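Gripper Week at Gristow

So August was mostly hands. We had two sets of fingers to try on the same pair of arms, the Zilora ones and the Birkico ones, and I kept notes on everything because Jolanta Krajewska (our controls person, very patient with me) said last time's notes were "a mood, with numbers." Fair! I've put up a couple of my favorites from the whole pile, with whatever I remember about the work.

Two-arm holds ate most of our time. Flat things are so much harder than I expected, and I've been doing this a while.

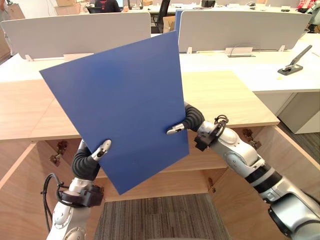 The big headache was squeeze force. We started at 70 percent on both sides and the arms basically argued with each other, so Jolanta dropped one side to 40 and let it follow while the other one led. Much calmer! The Eglītis controller lets you set that per arm, buried three menus deep, and I've now got the path on a sticky note. We logged 431 holds between the two sets and I still haven't sorted them all.

Wrist views next. I'm a sucker for these, and they're what I go back to when a grasp goes wrong and the head camera only shows me the back of a hand. 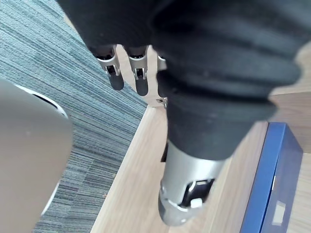
Exposure was the other thing I fiddled with forever. Auto kept hunting every time the arm moved, so I locked it and bumped the gain a bit, and the tracking score went up to 88, our best yet. Jolanta wants to rerun the whole batch with auto back on for a fair comparison. I've asked for a new chair first.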